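# 去 Postbridge 开放日看机器人抓线

2020年2月
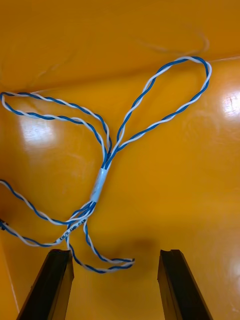 *手腕相机里的蓝白双绞线,黄色料箱,夹爪张开着。*

上期通讯里我答应过要去 Postbridge 的开放日转一圈,这回真去了!地方不好找,出了地铁还要换一趟公交,下车以后沿着围墙走了好一阵,门口的指示牌又小又低,我和另外几位来参观的人一起走过了头,再折回来。签到的时候每人发一张贴纸,编号,我的是2467号。问了签到台,说编号是接着前几届往下排的,怪不得这么大。

展厅分成几块,热闹的都在前面:码垛的大机械臂,会绕开人走的小车,还有一台给杯子贴标签的,小朋友们围得水泄不通。我先在那边挤了一会儿,拿到一只贴歪了的杯子(挺喜欢的,现在放在办公桌上插笔)。不过我最想写的是后面靠墙的 Norik 工位,人少,没有音乐,演示的活儿也很不起眼:从料箱里把一团电线抓出来。

你可能会想,抓根线有什么难的?我去之前也这么想。我们自己的小车间里,每天拆包、理线、上架,手伸进去一捞就是一把,从来没人把它当成一道题。可是站在屏幕前看手腕相机传回来的画面,感觉就不一样了。蓝线和白线紧紧拧在一起,一节蓝一节白,像糖果棍似的,中间用一小截白色的套管束着,套管上头甩出两个大圈,下头又散出好几股。剪断的线头离夹爪很近,蓝的白的都露着一点点尖。你说,该夹哪儿?

工位上的讲解员让我们猜。我毫不犹豫地说夹套管,又粗又在正中间,多好下手。旁边一位大哥说夹右边那个大圈,空当大,指头伸得进去。还有人说干脆夹线头。讲解员笑着听完,说三种他们都试过,各有各的麻烦。夹套管,线圈会拖在后面,经过箱沿的时候容易挂住;夹大圈,提起来以后整团线会转;夹线头嘛,提是提得起来,可要是别处绞着,一拽就越拽越紧。他们现在的做法是让程序先给每个候选位置打分,分数太接近就先轻轻拨一下,换个样子再看。

“拨一下”这个动作我特别喜欢!之前总觉得机器人要么抓到要么没抓到,没想到中间还可以有这么一步,跟我们平时找东西时先扒拉两下一模一样。软件部分是 Garg 做的,据讲解员说,最费工夫的是认线:线是软的,每次丢进箱子都是一个新形状,没有哪一张图纸能对得上。再加上料箱那层黄色塑料亮得很,顶灯一照就是一块白花花的反光,落在线圈旁边,看久了我自己的眼睛都有点花。我问为什么不换成哑光的箱子,他说客户仓库里用的就是这种,总不能为了演示把难处先拿走。这话我记在本子上了。

再说说夹爪。两根黑色的指头,哑光的,指尖各有一个小缺口。我蹲下来看了好半天,想问缺口是干什么用的,结果正好有一个学校的参观团过来,问题被一群孩子的“能不能让它跟我握手”给盖过去了(答案是不能,但讲解员让它冲孩子们开合了2下,全场鼓掌)。等我想起来再问,已经轮到下一场了。有懂行的读者,麻烦写信告诉我!

每场演示安排70分钟,前半段讲,后半段大家可以自己上手。所谓上手,就是在触摸屏上点一个位置,让机械臂照着你点的地方去抓。每人3次机会。我第一次点了套管,线是提起来了,晃晃悠悠,果然在箱沿挂了一下,掉回去了。第二次学乖了,点在大圈靠近套管的那一段,成了,心里那个得意啊。第三次想耍个花样去夹最边上那股,夹爪合拢,什么也没夹着,空着手上来了。后面排队的人非常礼貌地没有笑出声。

下午还去听了 Tevon 的一场小讲座,讲的是废旧线材分拣,和上午看到的能接上。他们关心的事情更实际:一箱线里混着长的短的、带套管的不带套管的,抓出来以后怎么分,分错了谁来挑。有位听众问了成本,台上的人给了一个很绕的回答,我没听懂,旁边几位好像也没听懂,就不在这儿转述了。讲座的幻灯片他们答应过后发给登记过的人,我收到以后会放到读者群的文件夹里。

几条实用信息,给打算下次去的朋友:

- 开放日一年两场,下一场在11月,报名页面现在还没开。
- 想上手抓线的话,一进门就先去 Norik 工位排号,再回头看前面的大家伙。
- 展厅里能拍照,讲座不行。
- 餐车只有一辆,中午队很长,自己带个三明治吧。
- 穿双舒服的鞋,整个厅里找不到几把椅子。

我自己11月还想再去一趟,三次机会只成了一次,这事儿我有点放不下。要是有人想结伴,直接回复这封通讯就行,凑够一车人我们就不用换公交了。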